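Search jobs, calls, places... Clear

Call for participants: board setup and packing study, Irnley

Posted 6 July 2025 by Jelle Mertens
14 shares - 3 comments

Mertens is looking for adults to take part in a study of how people set up and pack away a chess set. Each session covers laying out the board, placing both sides in the starting position and returning the pieces to storage. Sessions last nearly 110 minutes, breaks included. The study has 25 places.

The work surface is a mat with a pale floral print of gray ferns and orange blossoms. The board has dark green and white squares. Participants work at a steady pace of their own choosing. 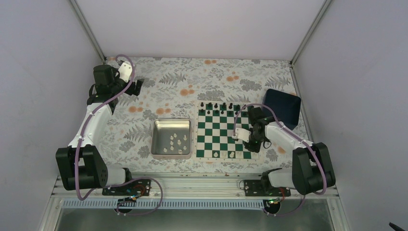
Do I need to know how to play chess?
Knowledge of the game is not required. A printed sheet showing the starting position is provided, and it can be kept at hand for the whole session.

Requirements:
Age 18 or over.
Normal or corrected vision.
Full use of both hands.
Able to read written instructions in English.

Payment is $100 per completed session, by bank transfer. Travel within Irnley is not covered. Participants coming from Gestlow may claim a bus fare on presentation of the ticket.

Surroundings are kept plain apart from the fern and flower pattern. People who find dense patterns tiring to look at should mention it when they apply - a shorter session can be arranged.
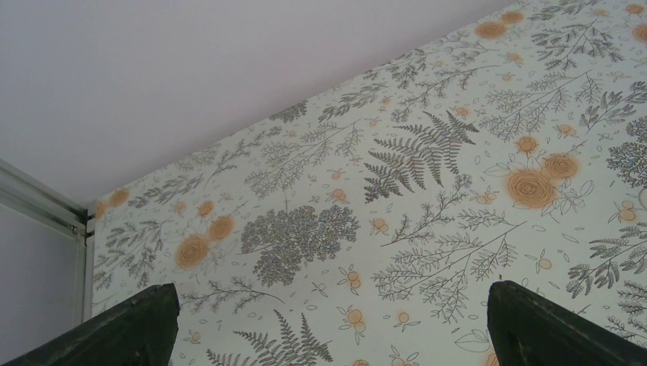

Applications should state name, age, dominant hand and any earlier experience with sorting or assembly work. Sessions run through the end of November in Room 561, Hirau building, second entrance. Bags and coats are left in the lockers by the door. Send applications to Jelle Mertens, quoting "board setup" in the subject line.

This site uses cookies. Accept / Manage settings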